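Cable grommet (furniture)

A cable grommet, also called a desk grommet or cable port, is a lined opening in a table or desk top through which leads pass from the working surface to the space below. The word covers both the hole and the fitting that lines it. Grommets are found on office desks, workshop benches, reception counters and tables used for display or light assembly. 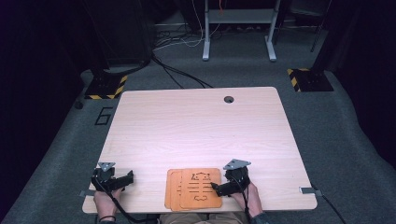

Position

The usual place for a grommet is close to the far edge of the top, opposite the user. A round, dark grommet set slightly to the right of centre near the far edge of a light wood-grain table is typical. Material being worked on, such as a small stack of flat boards, can then be kept at the near edge, within easy reach, while the opening remains clear of the hands. Leads from hand-held equipment may still hang over the front edge if the equipment is used there, and a grommet at the rear does little to manage them.

Tops intended for one person generally have a single opening. Longer tops have two, one towards each end. A central position suits a screen or lamp, and an offset position is preferred where a crossbar or drawer unit below the top would block the middle. Corner positions are less common on tables with rounded corners, as the fitting must stand further in from both edges.

Construction

Most grommets consist of two parts. The liner is a short tube with a flange at its upper end, which rests on the surface and hides the cut edge of the hole. The cap fits inside the liner and has a slot or a brush strip through which the leads pass. On many patterns the cap can be turned so that the slot is open or partly closed. One-piece rubber liners without a cap are also made, and are mainly used on benches.

Plastic is the commonest material. Metal and wooden fittings are supplied for more costly furniture. Black and dark grey are the standard colours and contrast strongly with pale tops. Matching wood-grain caps exist, but their pattern seldom lines up with the grain of the table.

Cutting the hole

The opening is cut with a hole saw or a router and template. On coated boards the saw is started from the upper face, and the cut is finished from below to limit chipping. A backing board clamped to the underside serves the same purpose if the cut is made in one pass. The centre of the hole is marked on masking tape, which also protects the surface around it.

The diameter of the hole must match the body of the liner and not its flange. A hole cut to the flange diameter can't be corrected except by fitting a larger grommet. Bare edges in chipboard are normally sealed with varnish or wood glue before the liner is pressed in, as the core swells if liquid reaches it.

Use and upkeep

The size of a grommet is governed by the largest plug that has to pass through it, and not by the thickness of the lead. Where the plug is too large, the other end of the lead is fed upwards from below. Heavy bundles should be held to the underside with clips or a tray so that their weight doesn't pull on the equipment above.

Dust and crumbs collect under the cap. The cap is lifted out and wiped at the same time as the table top. Brush strips are cleaned with a vacuum cleaner nozzle and replaced once the bristles lie flat.

Alternatives

Where the top must not be cut, leads can be carried over the edge and held by clamps or brackets. A rear gap, left between the top and the wall, is the simplest arrangement and is usual on fixed counters. The Wandbridge table, an education and workshop range, was sold in October with either a rear gap or 2 grommets. The Flemix insert replaces the cap with a hinged flap and fits an existing round hole.

Trailing leads on the floor beside a table are a tripping hazard whichever method is used. On carpet they are commonly covered with a fabric strip held by hook fastening, and on hard floors with a rubber ramp.

See also

Cable tray
Desk
Hole saw
Table top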